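Wednesday, February 25, 2026
By the Hesa Junior Science Desk

Why Dark Shiny Things Are Such Tattletales

Suppose you have just been told to dust the shelf. You wave a cloth near it, the way people do when they would like to be somewhere else. The white mug looks fine. The wooden box looks fine. Then you get to the dark shiny thing at the end, and it is covered in specks, every one of them on display like a prize exhibit.

The mug probably has just as much dust on it. The mug is simply better at keeping secrets.

To see why, you need to know what your eyes are doing. They collect light. Light leaves a lamp or the sun, hits something, and some of it bounces off and goes into your eye. A white thing bounces back most of the light that lands on it. A black thing swallows most of it. A very dark green thing swallows nearly all of it and gives back a tiny bit of green, rather grudgingly.

Now put a speck of dust on top. House dust is usually pale. It is made of cloth fibers, bits of soil, crumbs too small to eat, and flakes of skin, some of them yours. (Sorry.) A pale speck bounces light well. On a white mug it is a bright dot on a bright background, and your eye slides right past it. On something dark it is a bright dot surrounded by almost nothing. The difference between bright and dark is called contrast, and your eyes are extremely fond of it. They will find one white speck on a black coat faster than they will find your other shoe.

If you have a dog you already know this. The dog sheds on everybody equally, but only the person in dark pants gets laughed at. 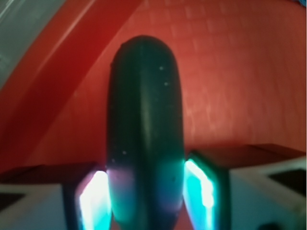 Shine makes it worse. A rough surface, like a brick or a towel, is full of little bumps, and light that hits bumps goes off in all directions. Scientists call that diffuse reflection. A smooth surface sends light off in a much neater way, the way a ball comes back off a flat wall. That is specular reflection, and it is what you are looking at when you see a bright patch on a polished apple. The bright patch is really a rather bad picture of the lamp.

It is a bad picture because the apple is curved. A flat mirror gives you the lamp back in the right shape. A round thing squashes it. On a ball you get a small bright spot, and on a long rounded thing, like a bottle or a cucumber, the spot often gets stretched into a stripe that runs along the length. Artists learned this trick long ago. Draw a plain tube, leave one pale stripe down it, and people will believe it is round. You can try this on the back of your homework, though I didn't tell you to.

Smooth things also borrow color. Hold a dark, glossy object next to something pink and part of it may turn pinkish. Put a blue lamp on the other side and you will get blue over there. The object hasn't changed. It is wearing somebody else's light, and it will give it back as soon as you move the lamp. Pale things do this too, but on a dark one there isn't much other light in the way, so the borrowed color can look surprisingly strong.

Try it yourself

You need a dark smooth object, a white one, a flashlight, and a room you are allowed to make dark. Ask before borrowing anything that breaks. Leave both objects on a shelf for 2 days and do not clean them. This is the easiest part of any experiment you will ever do.

Then turn off the light and shine the flashlight at each one from the side, low down. Look for specks. Next, wrap some colored tissue paper loosely over the end of the flashlight and try again. Watch where the color lands, and what happens to it when you walk slowly in a quarter circle, 90 degrees, around the shelf. The bright patch will slide along as you go. The specks will stay put, because they are really there.

When you have finished, use a slightly damp cloth. A dry one mostly pushes the dust around, and some of it will float up, think things over, and come down again in the same place. Wipe the mug as well. It has been getting away with this for years.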